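Against the tidy date: dating rubbish layers in the Bronze Age Aegean

Anyone who reads popular accounts of Bronze Age trade will be familiar with sentences of the form "the harbour was abandoned in such a year". I want to argue that most of these sentences should not be written, and that the habit of writing them has done measurable harm to the study of small sites. My case is Gristivard, because I know its pottery, but the argument applies to any settlement whose sequence rests on broken jars.

The facts as published are these. The excavation opened 4 trenches on the slope below the chapel. Three reached bedrock. The fourth, which holds most of the storage vessels, stopped in a layer of burnt mud brick and was never resumed. Khalil Harb's report lists 749 catalogued sherds, of which 200 come from the burnt layer. The report assigns that layer to a single fire, and the fire to a single raid. Later writers have kept the raid and dropped the report's footnote, which says that the upper and lower parts of the layer were dug in different seasons and bagged together.

That footnote matters more than the rest of the chapter. If the bags were merged, the layer cannot be shown to be one event. It may be a fire followed by decades of dumping. It may be two fires. Mud brick that has been burnt once and then used as fill looks much like mud brick burnt where it lies, unless somebody has recorded the angle and joins of each piece. The drawings in the report do not do this. They show a hatched band and a label.

Melina Sotiropoulos has objected, in correspondence and in her review, that the vessel shapes are consistent with one short period. I accept the observation and dispute what is drawn from it. Storage jars are conservative objects. A household that owned a good one kept it, patched it with lead clamps and passed it on. A large jar from Gristivard has two pairs of repair holes, one cut through the other, so it was mended at least twice in its working life. The shape tells us when the potter worked. It tells us very little about when the jar was broken, and the layer is dated by the breaking.

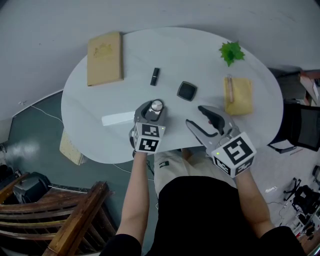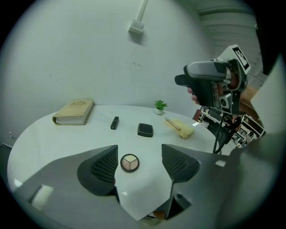
Two views of a white table, each with a hand-held gripper.

The usual reply is that small cups solve the problem, having shorter lives than jars. This is true in principle. At Gristivard the cups are a minority of the burnt group, and Antigoni Bakalis, who restudied them, found joins between the burnt layer and the pit beneath it. A join between two layers means that material moved. Once that is admitted, each cup dates only itself, and the layer is no earlier than the latest of them. It gives a limit on one side. The other side stays open, and an open side is exactly what the popular account cannot tolerate.

Radiocarbon has been offered as a way out. The two samples that exist were both taken from roof timber. Timber gives the date at which the tree put on the ring in question, and roof beams in a dry country are reused for as long as they are sound. Short-lived material such as grain or olive stones would be far better. The soil from the fourth trench was not sieved, so there is none.

I am not asking for silence. Selim Aydoğan's treatment of Ilari shows what can be done with evidence of the same quality. He gives each deposit a range, states which finds fix each end of it, and marks the ranges that depend on a single object. The resulting chart is ugly and takes an hour to read. It has also survived the discovery of new material, which moved several of its ranges and broke none of them. The Gristivard raid, by contrast, has been moved bodily three times to suit whatever was then believed about the wider region.

The damage is circular. Thanasis Fragkou uses the Gristivard fire to date a change in weights and seals elsewhere. The date of that change is then cited as support for the fire. Neither author has done anything improper taken alone, yet the two dates now hold each other up, and a student meeting them in a handbook has no means of seeing this.

What I would like is modest. Reports should print the bagging record beside the section drawing. Handbooks should give ranges and say what fixes them. The word "raid" should be kept for sites with weapons, bodies or a text, and Gristivard has produced none of the three. The unfinished trench could be reopened over a short season in October, when the ground is soft enough to trim a clean section, and a few litres of sieved soil would settle more than another round of reviews.

Contact: Tsolakis Papers, editorial desk | © Tsolakis Papers, 20 July 2014 | Back to top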